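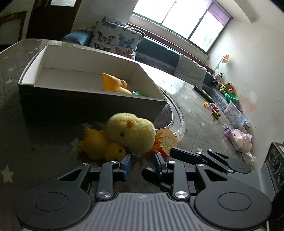
Catégorie : Interventions et causeries | Famille, jeux, maison

Notes pour la causerie du 22 avril — version de Chiharu Okabe, à ne pas lire mot à mot (je me connais).

Ouverture. Attendre que les chaises aient fini de grincer. Demander à la salle qui possède encore son doudou. Laisser un silence. Les mains se lèvent toujours après la deuxième question : « Et qui ment ? »

Le sujet, c'est l'encombrement affectif. Comment une maison se remplit de peluches sans qu'un adulte se souvienne d'en avoir acheté. Chez moi, à Drarnton, il y a eu la kermesse, puis la tante, puis la station-service. Un poussin jaune, ça ne se refuse pas. On le pose sur le tapis en attendant de lui trouver une place, et il a trouvé.

Diapo 2. L'inventaire. En septembre, mon fils et moi avons tout compté : 71 peluches pour un seul enfant de six ans. Il en a réclamé une de plus pour « faire un chiffre rond ». Nous avons parlé de chiffres ronds pendant une heure. Pause pour les rires, s'il y en a. Sinon enchaîner vite.

Diapo 3. Les trois tas. Garder, donner, « on verra ». Le troisième a pris le dessus avant le goûter. Raconter la négociation du lapin borgne — ne pas dépasser deux minutes, à Tirkham j'en avais mis neuf et le monsieur du fond consultait les horaires de train.

Ce qui a marché : la rotation. Une caisse en haut de l'armoire, dix peluches dehors, on échange au début du mois. Ce qui n'a pas marché : le sac discret au fond du garage. Il l'a retrouvé. Il a prononcé le mot « trahison », appris je ne sais où.

Diapo 4. Lavage. Question garantie, donc la devancer. Lire l'étiquette, taie d'oreiller nouée, cycle délicat, séchage à plat. Prévoir le deuil de la soirée : un enfant devant un séchoir à linge, c'est de l'opéra.

Si on me demande où donner : appeler avant de se déplacer. Beaucoup d'associations ne prennent que le neuf — j'ai fait l'aller-retour avec mon carton, je parle d'expérience.

Fin. Montrer mon propre ours, s'il est dans le sac. Vérifier qu'il est dans le sac. Remercier Wisangate pour la salle et rendre le micro AVANT de boire.

Recevez nos prochaines causeries par courriel : inscrivez-vous à la lettre d'information. Désinscription possible à tout moment.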